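Matte Should Be the Default for Work Surfaces

Kerstin Wegener

Most office and workshop tables are still ordered by color and price. Surface gloss appears on the data sheet, usually near the bottom, and few buyers read that far. I think this is a mistake, and one that is expensive to correct after delivery.

A glossy top behaves partly like a mirror. Place a ceiling fixture over it and the reflection lands where the user is trying to read. Raising the light level makes the glare worse. The usual response is to move the lamp or close the blinds, so the room ends up darker than the lighting plan intended.

When we refitted the drawing room at Visidby, the plan called for 700 lux at the table. The meter confirmed it. Complaints continued until the tops were changed, with no change to the fixtures. Arne Heitmann, who had specified the original gloss finish, argued that it was easier to clean. He had a point. Matte surfaces hold graphite and skin oil, and a damp cloth does not always remove them. Some very soft finishes also polish up under the forearm and become shiny in patches within 3 years.

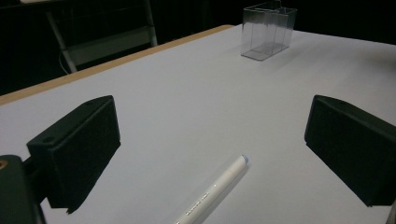
These are maintenance problems and can be handled as such. Glare is a problem of geometry, and cleaning staff cannot fix it.

Color deserves the same attention. Pure white next to a dark floor forces the eye to adapt each time it leaves the page. A light gray is easier to work at for a full day. Black tops, which came back into fashion a while ago, have the opposite fault and show every fingerprint.

My recommendation to purchasing departments is to request a sample of at least 200 mm square, lay it flat under the actual fixture, and view it from a seated position. Samples held upright at a showroom window tell the buyer very little. Suppliers who will not lend one should be dropped from the list.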